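Let the Public See the Slow Parts

I went to the open day at Grernora last month expecting the usual: a mechanical arm waving at children, a bowl of free pens, a man in a fleece telling us the future had arrived. I got the pens. I also got one of the best afternoons I've had in years, and most of it was spent in front of a screen watching two arms work over a table in simulation.

The lab does a lot of its early work this way. Before a task goes anywhere near real hardware in the Domow building, it is tried in software, over and over, with the arms and the table and the small things on it all modeled. The woman running our session told us the task on screen had been attempted 584 times that week. She said it the way a baker might mention the morning's loaves, and went straight back to typing.

What I loved was how ordinary the modeled room is. I had pictured a glowing grid. They had gone to the trouble of a door with a handle, a bulletin board, cables hanging off the table, and I found I cared about it as I would about a real room. When the gripper came down toward the little gray container, a dozen grown adults leaned forward in their folding chairs. 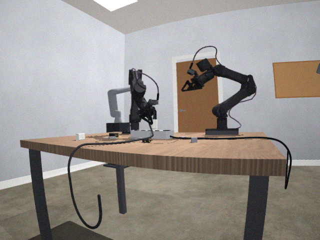 Bakonberg, who sat through the same session, told me afterward that a simulation proves nothing, that cloth and dust and a sticky drawer will beat any of these arms on the first morning, and that the public ought to be shown the real machine or be left at home.

I take the point about dust. I have a sticky drawer of my own. But I think the complaint gets the purpose of an open day wrong. I didn't go to be given proof. I went to see how people do this work, and how they do it is slowly, with a great many failed tries and a lot of squinting. In the second run we watched, a block was dropped and the whole thing was reset in a moment. Then they changed one number and let it go again! I could have stayed until they locked up.

Compare that with the Fleury show I went to a few years back. Nearly 2,000 people in a hall, music, smoke, a machine that poured a drink without spilling any. I remember the smoke. I couldn't tell you one thing about how the machine had been taught to pour – and I had paid for a good seat.

Grernora's room held 31 of us and cost nothing. A boy behind me asked why the arm didn't just go faster, and he got a proper answer, with a drawing on the whiteboard, that ran on for 17 minutes and made us late for the tour. I'd like every lab in the state to be made late in the same way. The next one is in September, and I've already put my name down for two seats.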